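Newsletter > September > Around the Building

Cables, small boxes and a little patience: the network corner in room 303

Shared 29 times | 57 comments

In the last newsletter I promised to write some lines about the cables at Marchand Street, and several of you reminded me of it on the stairs. So I will try to keep my promise. I am not a network specialist. I learned this work slowly, mostly from making mistakes in my own apartment, and later from making them in room 303, where more people could watch. Please read this as notes from a neighbor who likes order on the table.

For readers who come to us new from the Allach building: Nasolance has had wired network on every floor from the beginning, and the wireless came much later. Many members use only the wireless and they are content. But the people who send large files, or who have long calls with their families on the other side of the ocean, ask again and again for a cable. After the summer we decided to go through all our cables and small network devices and see what can stay in use. It took us longer than we expected. We worked mostly in the evening after six, when the room is free, and I must confess that two evenings went completely to untangling.

First the cable, then the device

My habit is to begin with the cable and let the device wait beside it. A cable is easy to look at. You put the coil down on the table on one side, you let it open by itself, and you bring only the end with the plug to the middle. Do not pull the coil straight with force. If it was rolled for a long time it has a memory of that shape, and when you fight with it, it jumps back and takes your coffee with it. I lost a cup in this way.

I like also to lay the plug in one line with the device before I connect them. It seems a childish thing, but when both lie flat and look at each other, I see immediately if the plug is turned wrong, if the little clip is up or down, and if the cable is long enough to reach without pulling. Only then I take them in the hand.

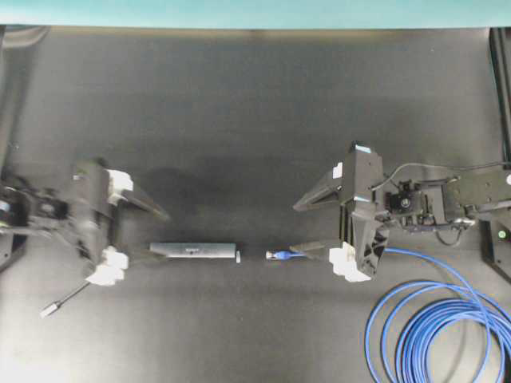 About the clip I could write a whole newsletter. It is the small plastic tongue on the plug, and it must make a click when it goes into the socket. If there is no click, the plug is only visiting. It can work for an hour and then somebody moves a chair and the connection is gone, and the person thinks the whole network of Nasolance is broken and writes me an e-mail at eleven in the evening. Please listen for the click. When the clip is missing, do not use tape and do not use chewing gum (yes, we found it). Put the cable in the repair drawer and take another one.

The metal around the plug

Some plugs have a metal cover around the end and some are only clear plastic. The metal one is for a shielded cable. A member asked me if it is faster. As far as I understand, it is not faster in itself. It helps where many electrical cables run close together, as they do behind the copying machine on the second floor, and in a quiet living room you will probably not notice anything. We keep both kinds. I ask only that you do not bend the metal back if it was stepped on. It never gets its right shape again, and it can scratch the inside of a socket, and a socket is much more work to replace than a plug.

The color of a cable says nothing about its quality. We have blue, gray, yellow and one in a terrible orange. In the Allach building I have heard that each color has a meaning, and that blue is for the desks. With us it was always what the shop had on that day. I would like to change this slowly. My proposal is that blue stays for the tables where people sit and work, and all other colors go behind the cabinets. If you have an opinion, write it to me. I got already three opinions on the orange one.

Look for the writing

Almost every small network box has some label or printing on it, and almost always it is so small that you need good light. Before you connect a box that you do not know, look for this writing and copy it on a piece of paper. I ask for two things from it: the name of the model, and which power supply belongs to it. The second one is more important. In our drawer we had a bag full of power supplies, all black, all looking like brothers, and they do not all give the same voltage. A wrong one can damage the box in one second, and there is no smell or noise to warn you.

We now write the name of the device on a paper flag and fix the flag to the cable of its power supply. The flag should be near the plug, not in the middle, where it gets wrapped inside the bundle and is never seen again. Use a pencil or a permanent pen. The ordinary ballpoint from the reception disappears in a few months, and then you have a beautiful flag with nothing on it.

If a box has no readable label at all, we do not throw it away immediately. It goes to the gray crate under the window, and once in the season somebody who knows more than I do comes from Birkinley and has a look. Last time there were some good surprises in that crate.

How to roll a long cable

I see many people rolling the cable around the elbow and the hand. I did it for years. It is quick, but it twists the wires inside a little bit with every turn, and after some time the cable does not want to lie flat any more. It is better to hold it in one hand and to lay big loops with the other, and to let each loop fall how it wants. The loops can be large and not so pretty. A loose coil is healthier than a tight one.

When you are finished, close it with a strip of hook-and-loop tape. No rubber bands, please. They become sticky in the warm cabinet and leave a brown line that I can remove only with much patience. No metal wire from the bread bag either. We bought a roll of the tape for the whole building and it hangs on the inside of the cabinet door in room 303, with scissors on a string. The scissors should stay on the string.

The longest cable we have is 57 feet, and I would like to ask that it is not borrowed for connecting two things that stand on the same desk. It happened. The rest of it was lying on the floor like spaghetti, and one lady almost fell. For short distances take a short cable from the upper hook.

The table after the work

A dark table is practical for this kind of job. The small white and light parts are easy to find on it. The screws are a different story, so I put a saucer for them at the back. What I ask of everyone is that you give the table back as you would like to find it. Coil on the hook, box on the shelf, power supply with its flag in the drawer, paper pieces in the basket. Wipe the surface with the damp cloth and after that with the dry one, and only when nothing is connected to the electricity. The smooth surfaces in our rooms show every finger when the light comes from the side, and the strong kitchen cleaner makes cloudy places that stay. Warm water is enough, with one drop of dish soap if somebody had lunch there.

Look also along the edges. Dust and little bits of plastic like to collect there, and one good pull with the cloth from the far end to the near end takes them all.
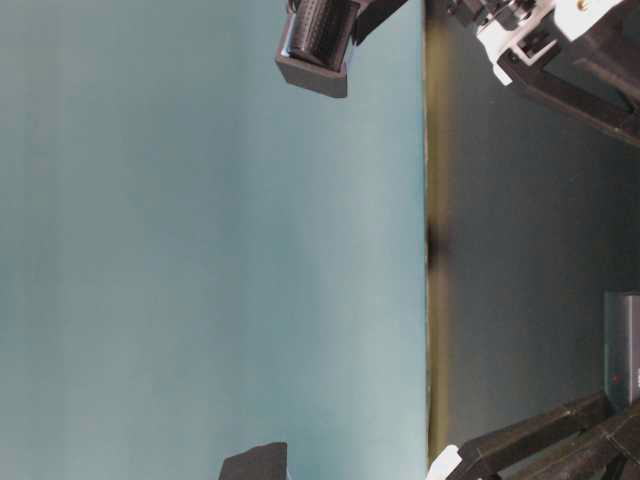 What we paid, and what we would like to buy

For the new plugs, the tape and a better tester we spent 303 dollars together, and yes, it is the same number as the room, I noticed it too. The tester is a simple one. You put one end of the cable in each half and the small lights go on one after another. If one light stays dark, the cable has a broken wire and it goes to the repair drawer. Any member can borrow it and it lives in the top drawer on the left side. Please turn it off when you put it back. It has no automatic function for this, and I have already changed the battery once.

In the shared fund there were over 917 dollars before this purchase, so there is still something for the winter. My wish would be a second hook board for the wall. Other people wish for a new kettle. We will discuss it at the September gathering, and I am prepared to lose.

If you have a box at home

Many of you have in a drawer an old network box that you do not use any more. We accept them gladly if they come with the right power supply. Before you bring it, please do a reset, so that your own passwords do not travel with it. Usually there is a very small hole on the back or on the underside with a button inside. You press it with a paper clip while the box is on, and you hold until the lights change. With some models this takes longer than you think, so count slowly and do not give up at five.

Cables you can bring in any length, if they are not cut. We do not need more telephone cables with the narrow plug, we have enough for the next generation. If you are not sure which one you have, compare it with the network socket at the reception. The telephone plug is narrower and moves inside the socket like a loose tooth.

You can leave everything at the desk on the ground floor until eight in the evening. Write your name on the bag if you want the bag back. And if you would like to help with the flags, come up to 303 after six. I have still half a drawer to do, and there is tea.

The repair list for the Birkinley side will come in the next newsletter. I am still waiting for their numbers.

Like 29 | Comment 57 | Share

Contact the newsletter desk | © Nasolance, Marchand Street | Back to top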